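Work and Automation, Unit 4: Disassembly lines
Handout to accompany the session led by Melahat Ertürk

The case is the refurbishing site at Stultden, where desktop computers are taken apart for parts. Before the change, 19 people did the whole job by hand, from opening the case to sorting the drives. Under the Arboleda plan some steps pass to a robot and the rest stay with staff.
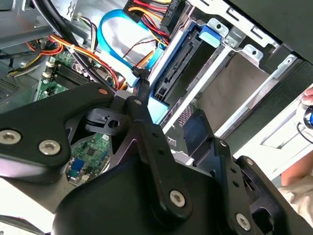
Fig. 4.1 Gripper inside an open desktop case, with the drive cage to the right.

Cables are the hard part of the task. They bend, hide connectors and differ from one machine to the next. Staff keep this work longest, and their job grade should reflect it.

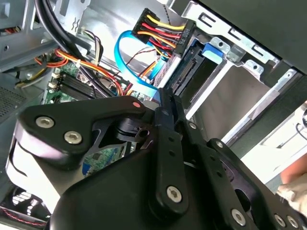
Page last changed: December, by F. Çınar

Note the difference between a task and a job. A drive swap is a task. A technician's job also includes judging faults, ordering parts and training others.

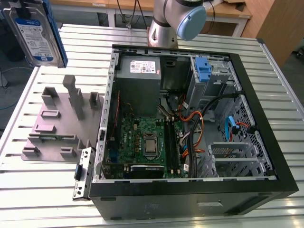 Job design depends on who prepares the work. At Stultden, setting up a station became a grade 2 duty with no extra pay, which Nevzat Keskin disputed on behalf of the staff. Preparation covers fixtures as well as machines: the grey plate on the left of the table, with its raised blocks and pegs, has to suit the parts it holds. Changes to such plates were logged as maintenance, so the skill involved did not show in the pay review.

Reading for next session: Yaman, course reader, p. 307.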